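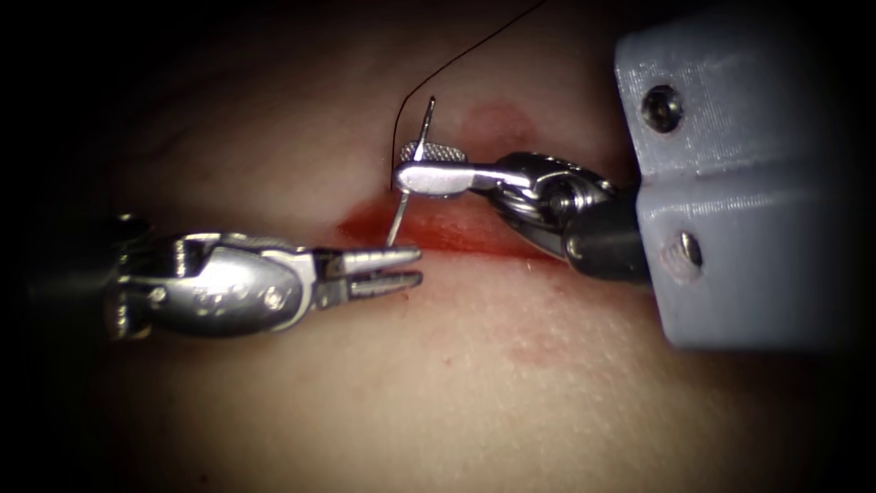

L'aiguille courbe au-dessus de l'incision, sur un tampon de tissu synthétique.

Morenike Nwankwo enseigne la suture à l'atelier Akinola depuis février. Les débutants commencent tous par une incision courte. « Sur une longue, ils se dépêchent. Sur une courte, on voit chaque point. »

Elle insiste sur l'entrée de l'aiguille — perpendiculaire à la surface, puis on suit la courbe. « Si on pousse tout droit, on déchire le bord. Le tampon le montre très bien, il ne se referme pas. »

Un tampon sert environ 25 fois avant d'être remplacé. Orestis Liapis, qui suit la formation, en garde 2 chez lui. « Au début je serrais trop mes nœuds, raconte-t-il. Les bords se chevauchaient. Morenike me faisait tout couper et recommencer. »

Les prochaines inscriptions ouvrent le 5/10/25, salle 205.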